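3.2 Countertop storage of drinkware

Hanging storage was treated separately from shelf and drawer storage because the footprint of the holder does not grow with the number of cups. The household inventory, closed in November, lists 3,557 pieces of drinkware across the Dromthorpe and Kikero sites. Pieces without a handle were excluded from this part of the analysis.

A mug tree was defined as a freestanding holder with one vertical pole, a base, and two or more arms. Trees were grouped by the height at which the arms leave the pole. In staggered trees the arms are set at different levels, and a cup on a lower arm can block access to the one above it. In crown trees all arms meet the pole at the top. Crown trees leave the lower pole clear, but the load sits high and the base must be wide enough to resist tipping when only one side is filled.

The steel tree in Figure 5 belongs to the crown group. Six short curved arms spread outward from a dished plate below a domed cap, and the base is round and shallow. Placement was coded as central when the base stood near the middle of the tabletop.
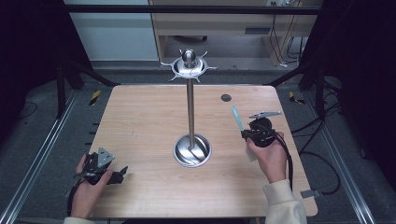 Figure 5. Stainless-steel mug tree of the crown type on a light wooden tabletop, coded as central placement.

3.3 Loading order

Loading order was coded from the first cup hung to the last. An order was called balanced if each second cup went to the side opposite the one before it.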